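Opinion

Who teaches the robot to fold? Notes after an open afternoon at Umik

In September I went to the open afternoon of Umik, a small company in Hokholm which makes software for household robots. I had booked the place in July, and I had told everybody at home that I would finally see a robot folding the laundry. My daughter asked me to find out the price. I came home without a price and without having seen much of a folding robot, and I am still more satisfied with this visit than with any technology fair I have been to. I would like to explain why, and also why I think the company did one important thing wrong.

I should say first where I stand. I came to England as a young woman and worked eleven winters in the laundry of a hotel, at the start with very little English. The laundry did not require English. It required that you could see from two metres away if a sheet had a stain, and that you could feel with the side of the thumb where the hem was. Today I translate manuals for washing and drying machines, so one can say that I never really left the trade. When people tell me that folding is simple work, I become a little impatient.

The afternoon had two parts. In the first part there was a talk with slides, and in it we saw a film of the robot, which is called Lellodel. It has two arms and it folds a tea towel. The film was good. The audience made the sound that audiences make. Then a man in the second row asked if the film was shown at its real speed, and the speaker replied that it was shown faster, and that this was written in the corner. It was written there, in grey letters. I had not noticed them, and my neighbour hadn't either.

In the second part we were taken to see how the machine gets its lessons, and here my interest really started.
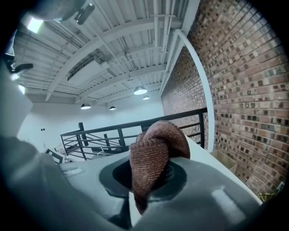

A towel is a more difficult teacher than a shirt box or a cup. In the hotel we had a rule for new girls: first two weeks only flat linen, then pillowcases, and the towels last, because a towel looks easy and then it makes a roll in your hand and the corner is gone. I watched for this at Umik and I did not wait long. The cloth they used was a brownish-red one, knitted, with rows of small loops like a bath towel has, and it was bunched and folded over on itself against the dark ring of the gripper, so that the top stood up like bread dough and the lower end hung down. Every person who has done this work knows that lump. You want one layer and you have three. With fingers you rub it a little and the layers separate, and you don't even think of it. With a tool you must put the cloth down or shake it, and look again where the edge is.

The tool deserves some words. I had imagined that the robot would be taught by the robot, if I may say it so. I thought an engineer would push the arms here and there, or would write the movement as a programme. At Umik a person picks up a hand-held gripper and does the task with it, and the movement is recorded. Later the software studies very many of these recordings. Jade Birkett, who guided our group, gave us the number for the folding task up to that afternoon: 2,490 recordings. She said it without any pride or apology, as one says the number of a bus. Each of them was made by a human being who picked up a cloth and tried to put it in order.

Somebody in our group asked her if this was not boring. She answered that the first hour is interesting and the fourth hour is interesting too, and that she can't say the same for the hours between. I wrote this down because it was exactly my experience in the laundry. In the first hour you are learning. In the fourth you are so tired that you begin again to make mistakes, and mistakes wake you up. She added that the spoiled attempts are also kept, with a label, and that one colleague's attempts are always a little crooked to the left. I thought at once about the robot in the film. Was its towel crooked to the left? I would have liked to see the film one more time.

What the slides did not say

Now I come to my complaint. In the talk, the word "data" appeared on nearly every slide. The word "people" I found once, on the slide with the thanks, together with the name of the bank. We heard that the data were collected, that the data were cleaned, that the data grew through the summer. All these sentences are in the passive. I am a translator and I have a professional suspicion of the passive. In the manuals I translate, it is used when the manufacturer would prefer not to say who must clean the filter.

If a baker learns from another baker, we know the name of the teacher, at least in the family. If a machine learns from a person, the name goes away on the first day. Perhaps the company will say that one person's part is too small. I made a calculation on the train. Jade told us that she makes 64 recordings on a good day. The person who does this for some months has put her own way of working into the machine, her little habit with the wrist, her order of left and right. I don't say that she should own the robot. I say that her work should stand on a slide, with her name if she wants it, and that she should be paid as somebody who has a skill.

About the pay I asked directly. The speaker said politely that he could not discuss it in front of visitors. Jade said nothing, and looked at her shoes. I draw no conclusion from the shoes.

The argument of Mr Fairclough

There was a discussion with coffee afterwards, and the most serious voice against me was a retired schoolteacher by the name of Fairclough. His view deserves to be repeated properly. He said that I was being sentimental about an unpleasant job. If a machine can fold towels in a hospital basement at three in the morning, then let it, and let us be glad that no woman of fifty must stand there with swollen feet. He asked me if I would wish my eleven winters on my daughter.

No, I would not wish it. My feet agree with Mr Fairclough completely. But I think he was answering a question which I did not ask. I have nothing against the robot in the basement. My question is about the time before the robot comes to the basement, and this time is already now, and it is full of people who stand at a table and fold. If the work of folding was badly paid and badly seen for a hundred years, and now the work of teaching the folding is arranged in the same manner, then we have moved the basement to another building and we have put nicer lamps in it.

He laughed at this, and then he said that the lamps really were very nice. We agreed on the lamps.

Why I still recommend the visit

It may sound as if I am angry with Umik. I am not, and for one good reason: they let us look. Another company would have finished with the film and served the coffee. This one brought us to the table where the slow part is done, and left us there for the greatest part of an hour, and let us ask silly questions. I have been in demonstrations where the robot stood behind glass and a young man with a microphone told us how we should feel.

At the table nobody told us what we should feel. I could see a white T-shirt, two bare forearms and two hands holding the grey gripper, one at each side, with the white cubes on it that have black and white patterns, so that it looked a little like a toy for learning to count. Under it the cloth lay crumpled on the white table. Lower down, beside the table, a screen showed the running time, and when I bent to read it, it said fourteen seconds. I knew fourteen seconds very well. In the hotel it was a whole bath towel and the beginning of the next one.

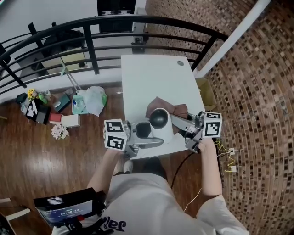 What I would change

The first change costs nothing. Turn the afternoon round. Begin with the table and the crumpled cloth, and show the film of Lellodel at the end. We saw the film first, and because of this a part of the audience took the table for something like a disappointment, an untidy kitchen behind a good restaurant. A visitor who has first stood at the table will look at the film with other eyes. She will see that somebody's hands are in it.

The second: write the speed of the film in large letters, or show it in real time. I would have sat through it. I have waited longer for a dryer.

The third change is to let the visitors try. I asked if I could hold the gripper for one minute and was told that the insurance does not permit it. This I regret. I am quite sure I would have been bad at it, and I would have liked to know in which way. A person who has failed once to pick up the corner of a towel with this tool will never again say "it only folds laundry".

And the last one is for the slides. Put there one sentence in the active voice. "Jade Birkett and her colleagues folded this cloth 2,490 times." It is not a difficult sentence. I can translate it into three languages for Umik, and for this one I would send no invoice.

My daughter, by the way, was not interested in the slides. She asked again about the price, and I said there is none yet, and she went to take her towels out of the machine.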